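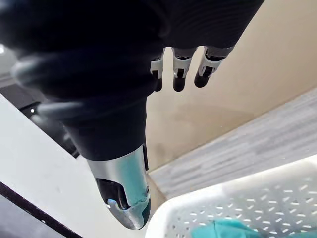 Laundry day: sorting the clean wash

Home | Kitchen | Laundry | Workshop | Ask a Question

Sorting Clean Clothes Out of a Basket

By Pieter Lambrechts

Most laundry advice is about stains and water temperature. This page covers the part that comes after, when the clothes are clean and dry and sitting in a basket waiting for somebody to deal with them. In our house that used to take up most of Wednesday evening.

Get the basket off the floor. Bending down for every sock is hard on the back, and a basket on the floor gets stepped around and then kicked. A table is fine if it is free. Mine never is, so I use a chair. A one-piece plastic chair is good for this job. It has no cushion to sink, it wipes clean, and the backrest keeps the basket from sliding off the far side. Before loading it up, put the empty basket on the seat and press down on each end. If it tips, turn it the other way or find a wider chair.

Our house was built in 1937 and the laundry room floor slopes toward the drain. If yours does the same, face the chair so the backrest is on the downhill side.

Divide the basket as you fill it. I keep dark clothes at one end and colors at the other. You don't need a divider, only enough room that the two piles stay apart. One rectangular basket holds 2 piles well. Three piles in one basket turn into one pile by the time you reach the bedroom.

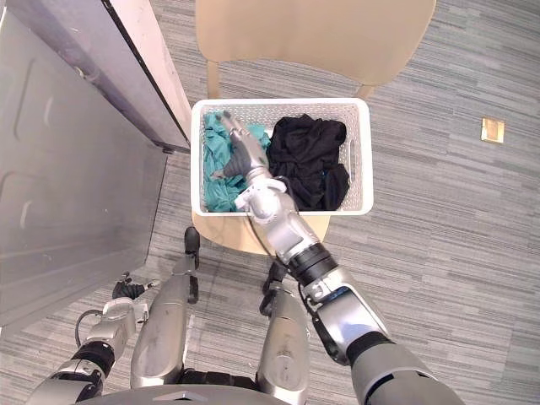
Teal on one side, black on the other, with the basket up on a chair.

Take from one pile until it is gone. Going back and forth between the piles pulls sleeves across and mixes them again. Get a good handful of cloth near the middle of the garment and lift straight up. If you pull on a cuff or a strap, whatever is wrapped around it comes along too, and knits get stretched.

Check that everything is dry before you fold. Feel the waistbands, the pocket corners and the seams under the arms. A basket with holes in the sides lets some air through, but it will not finish drying a thick sweatshirt packed in the bottom. Hang anything damp over a door for the night.

Black clothes show lint, so fold them first, on a clean surface, before the towels come out. I turn black shirts inside out for the wash and leave them that way until they are folded — the lint stays on the inside where it doesn't matter much.

Crumpled things should not sit. Cotton left in a heap overnight will need the iron. If you only have 10 minutes, shake out the shirts, lay them flat over the edge of the basket, and leave the underwear and socks for later. They can wait.

Look after the basket. Plastic ones crack at the handle first. Carry a full one from underneath, with a hand at each end. Wash it now and then with dish soap and an old toothbrush, because the small holes collect fluff and the fluff ends up back on the clothes. Rinse it and let it dry upside down.

A cracked rim will snag knitwear. Sand the rough spot with fine paper or cover it with cloth tape. If the crack has reached the handle, use the basket for garden tools and buy another.

Comments (3)

Malel: I use the chair too but put a folded towel under the basket. Stops it sliding when the kids bump it.

Gran in Grelthorpe: What about whites? You only mention darks and colors.

Pieter Lambrechts: Whites get their own load here and their own basket. Same chair.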